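Last updated: November

Write the Rules Down Where the Work Happens

I have sat through a good many meetings on standards for robots, and I have enjoyed more of them than I probably should admit. There is coffee, there are thoughtful people, and sooner or later somebody puts up a slide with a pyramid on it. What I miss at nearly all of them is any talk of the folks who teach the machines by hand, one reach and one grab at a time, often in ordinary rooms with ordinary furniture.

That is where I would like our rules to start. At Felunura, where I spent a good part of last year helping with hand-held gripper work, the official guidance ran to 188 pages. I read all of it (it took me most of a Saturday and a pot of soup), and I can tell you it was careful, decent work. It covered payload, storage, labeling and consent forms. It had 2 pages on the person wearing the gear, and one of those was mostly a diagram of how to adjust a strap.

Now, a person wearing a headband and holding a gripper in each hand is in an odd spot. Both hands are taken. There is a cable to mind. Attention is on the tips of the tools, as it should be, and so the floor gets whatever attention is left over. If there are stairs close by, or a power strip with cords running off it, I would want that written down before anybody starts, in plain words, by someone who has stood there and looked. A company called Rolis, which I visited in the spring, keeps a single sheet for this with nine lines on it. You fill it out standing up, in the room, and it takes less time than finding a pen. I thought it was the best safety document I had seen in years!

My second plea is about helpers. A lot of tasks go better with another pair of hands close by, and our standards hardly mention them. Who speaks first? Who says stop? When a gripper and a gloved hand are on the same armrest, somebody needs to have settled that already, out loud. The Sjöberg handbook has a nice habit here - either person can call a halt, and the other lets go before asking why. I would borrow that tomorrow.

And then there is tape. I am very fond of tape. A mark on the floor tells you where a chair is supposed to go back to, but only if the meaning of the mark is written somewhere a newcomer will find it. On one project, Idia, we had more than two opinions about what a single corner mark meant, and we were all sure of ourselves. An afternoon of recordings had to be sorted through again, and I still feel a bit sheepish over it.

I know the objection, because I have made it myself: rules slow things down, and people who do this work well already know all this. Some do. But they learned it from somebody patient, and patient people go on vacation and change jobs. I would like the next edition of whatever we are all drafting to have a proper chapter on the room, the helper and the person in the headband, and I would like it to be written with them - ideally between takes, while the chairs are still out. 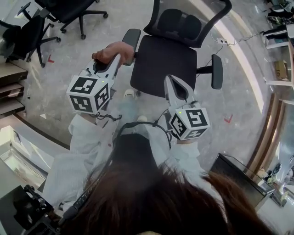

If that makes the chapter a little uneven, with a crossed-out line here and there and a note about cords squeezed in at the bottom, I can live with that. Send me a draft and I will gladly read it, even if it takes another Saturday.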